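Frequently asked questions: hand demonstrations in shops

Uder records people doing ordinary shelf work so that a two-armed robot can learn it. The answers on this page are for demonstrators, store partners and people who want to use the recordings. Last revised Tuesday, March 26, 2024.

What is a hand demonstration?

You do the task yourself, at normal speed, with a camera worn at head height. Nothing is attached to your fingers. The software works out where your hands are from the video and turns that into a path the robot's arms can try to follow.

How is that different from remote control?

In a remote session the operator sits at the Camby station and moves two handles, and the robot's arms copy them. The data fits the robot exactly, since the robot made the movements. It is slow to collect, though, and the robot has to be on site. Hand demonstrations can be recorded in a working shop with very little equipment. We train on both.

How many recordings do you have?

The current grocery set, called Plevetti, holds 2324 demonstrations by 11 people. Both methods are included, and each file is marked as one or the other.

Do I need experience to be a demonstrator?

No. You need two working hands, normal or corrected sight, and enough patience to repeat a short task many times. Training takes one morning and you are paid for it.

What tasks will I be asked to do?

Most are picking tasks. You get a card with the product and the number of pieces, you find the product on the shelf, and you put it in a basket. Other cards ask you to return items to the right bin, turn packets so the front shows, or read a label before deciding.

Why do some cards say "inspect"?

A robot that shops for someone will need to check what it has picked up. On an inspect card you take the packet out, turn it until the printed label on the back faces you, and hold it still for a slow count of two. Then you put it in the basket. Hold a flat packet by its two ends, level, with your fingers clear of the print. A thumb over the text makes the recording much less useful to the people training the label reader.

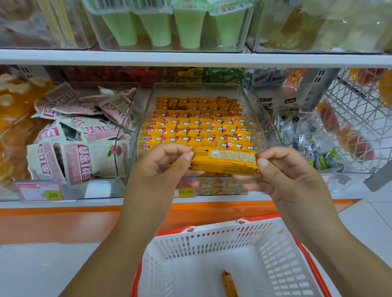

Where should the basket go?

Put it in front of you, below the bin you are picking from, close enough that you can see into it when you look down. Please don't hang it on your arm. The software loses track of a hand that is also carrying something.

Can I use both hands?

Yes, whenever you normally would. Some early demonstrators kept one hand behind their back because they thought it would be easier for the robot. It taught the robot to ignore one arm, and those files had to be left out.

What if I drop something or pick the wrong product?

Keep recording. Put it right the way you would in any shop, then carry on with the card. Corrections are valuable – the robot will make mistakes too and has to learn what to do next. Say "error" out loud when it happens so the reviewer can find the spot.

How fast should I move?

At your usual shopping speed. Very slow movements produce a robot that hesitates. The one exception is the pause on inspect cards.

Do shelves have to be tidied first?

No. We want bins as they come, whether the packets stand in neat rows or lie in a heap. A neat row and a heap call for different grasps, and the model needs to see plenty of each.

Will customers be recorded?

Sessions are held outside opening hours. If a person does appear, the reviewer blurs the face before the file leaves our server. Sound is kept only until the "error" marks have been logged, then deleted.

Who checks the recordings?

Each one is watched by 2 reviewers. They mark the start of the reach, the grasp, any turn in the hands, and the release. If they disagree, the file goes to Elmarie Pillay, who runs data quality.

Can we use the data in our own research?

University groups can apply through the Mathebula access form. The next round opens in April. Commercial users need a separate license.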